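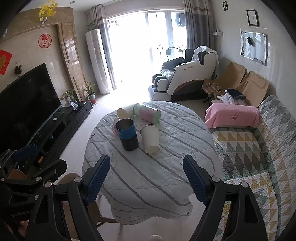 A round tablecloth is really just a square of fabric that has been folded, measured from one corner and cut along a curve, and if you can tie a pencil to a string you can make one this afternoon. I put off trying it for years, and our poor table went about in whatever would cover it. A quilted cover will certainly do the job, and I like gray diagonal stripes as much as anyone, but loose quilting wrinkles across the top and bunches up in folds on its way to the floor, and cups don't always stay standing on it. A flat cotton cut to the right size hangs so much more nicely!

Start with the measuring. Lay your tape straight across the widest part of the table, then decide how far down you'd like the cloth to hang. Ten inches is comfortable for a table you eat at, because it stays out of everybody's lap. Add the drop twice (once for each side) and then one more inch for the hem. My table is 42 inches across, so I needed 42 plus 20 plus 1, or 63 inches of fabric in both directions.

Most cotton comes narrower than that, so you may have to join two pieces. Please don't put the seam down the middle, where it will catch every plate. Keep one full width for the center, cut the second piece in half lengthwise, and sew one half to each side. I used a plain Sowerby cotton that I'd bought in February at the remnant shop in Urosthorpe, and the side seams disappear into the drop.

Wash and dry the fabric before you cut anything. I skipped this on my first cloth and it came out of the laundry looking like a hat.

Press it, fold it in half, then in half again the other way, so you have a square of four layers. Find the corner that is the center of the cloth – it's the one with no loose edges at all – and pin your string there. Tie a pencil to the other end so the string measures half your total width. Mine was 31 and a half inches. Keep the string tight, swing the pencil from one folded edge to the other, and pin all four layers inside the line before you cut.

Now the hem, which worries people more than it should. Sew a line of long stitches a quarter inch from the raw edge, all the way around. Turn the edge under along that line and press, pulling the thread gently wherever the fabric puckers. Turn it under once more, press again and stitch it down slowly. My old Wekari machine likes a medium stitch for this, and so do I.

Give the whole thing one last press from the center outward, and let it hang overnight before you trim any stray threads.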